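Two-arm kit for sorting tablets into pill organizers: is the Fastlow worth it?

Print this page | E-mail to a friend

Filed under: Home robots & gadgets > Kits and reviews
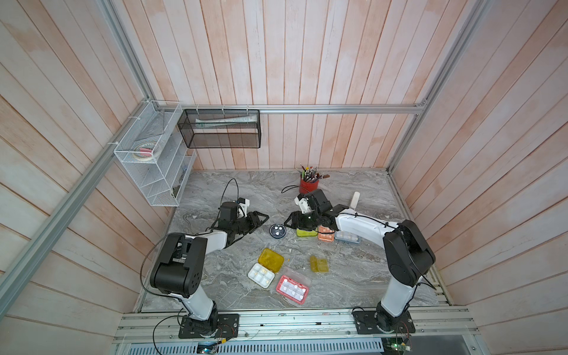
Posted by Rosalie Wyss, 8 October 2021

Hello everyone, and thank you in advance for reading, I know I go on a bit! I've been looking at the Fastlow two-arm tabletop kit for our little seniors' drop-in centre in Endmont. A good many of our regulars have trouble with those small compartment lids (my own thumbs aren't what they were, either) and I had the idea that a pair of arms could open the organizers and pop the tablets in, using pretend tablets to begin with, of course. The seller wants a deposit of $400 and says delivery would be in November. My questions are whether it can really manage small lids, whether the wrist cameras are worth having, and whether somebody who is handy but no programmer could get it going. My nephew says buy the Stirkitz instead, but he says that about everything.

Chandrasekhar Ramasamy

Hi Rosalie, what a lovely project. I've had the Fastlow on my bench for 13 weeks now, so I can give you a fair idea, though please take it as one person's experience. The arms themselves are solid and go together in a weekend if you take your time with the mounting plates. Get those square to the front rail before you tighten anything, or you'll be chasing the error forever, as I did.

Lids are the hard part. The flip-up kind with a decent lip it handles quite well once you've shown it enough times. I recorded 272 demonstrations before I was happy with one style of box, and then a different colour of lid threw it off and I had to add more. See-through lids are the worst of the lot, especially under a bright lamp. Do get the wrist cameras! With only the overhead one, the gripper hides the very thing you're trying to look at.

As for programming, you can do the teaching by hand and the menus are plain enough, but the first set-up had me typing commands for an evening. I would not trust it with anybody's real medication, mine included. For practice tablets and a good demonstration afternoon, I think you'd be delighted. Write to me if you get stuck on the cables.

holzer_fan

stirkitz is cheaper but the grippers are too fat for pill boxes. Holzer makes narrower fingers, 18 bucks a pair, no idea if they fit the fastlow

Related questions
Narrow gripper fingers: Holzer or print your own?
Stirkitz base wobbles on a stone tabletop
Best lamp for wrist cameras
Easy-open pill organizers for sore hands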